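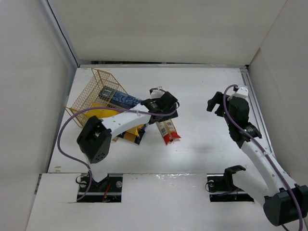
Religious congregations have always had to decide which tasks their members must carry out in person and which may be handed to others. The question is an old one, and it reaches well beyond prayer and teaching to the daily labour of kitchens, laundries, farms and printing rooms. In many traditions manual work is itself a form of devotion, and a rule of life may set out its hours as closely as those of worship. Two robot arms mounted side by side at a white tabletop can stand for the most recent form of the question: if a task can be given to a machine, does the community that gives it away lose part of its calling, or does it gain time for the work it was founded to do? The answers given by different communities depend a good deal on how they understand work in the first place.

This chapter looks at the place of labour in the life of vowed communities. It begins with the written rules under which such communities live, and then turns to the sisters of Justarberg, whose house supported itself for several generations by binding books and keeping bees. At its largest the house had 300 members. Its account books list 861 separate orders for bound volumes in a single decade, of which 515 came from parishes. Jeptoo Mfaume, who studied these records, argues that the bindery was never regarded as a trade. Sisters entered the workroom in silence, and the first hour was kept as an extension of morning prayer.

The second part of the chapter considers the community at Culeck, which took a different course. Its members closed their workshops and moved into nursing and parish visiting, and paid staff took over the cooking and the care of the grounds. Nayeli Correa has shown that the change was debated at length — the chapter minutes return to it every October for six years — and that older members feared the loss of a shared discipline more than the cost of wages.

Readers should keep in mind the difference between a rule and a custom. A rule is approved by authority and can be altered only by a formal process. A custom grows up in a particular house and may be dropped without any vote being taken. Many of the practices described in section 2 were customs, although the sisters who kept them often spoke of them as rules.

Key terms used in this chapter: rule of life, custom, enclosure, general chapter, lay staff, apostolate.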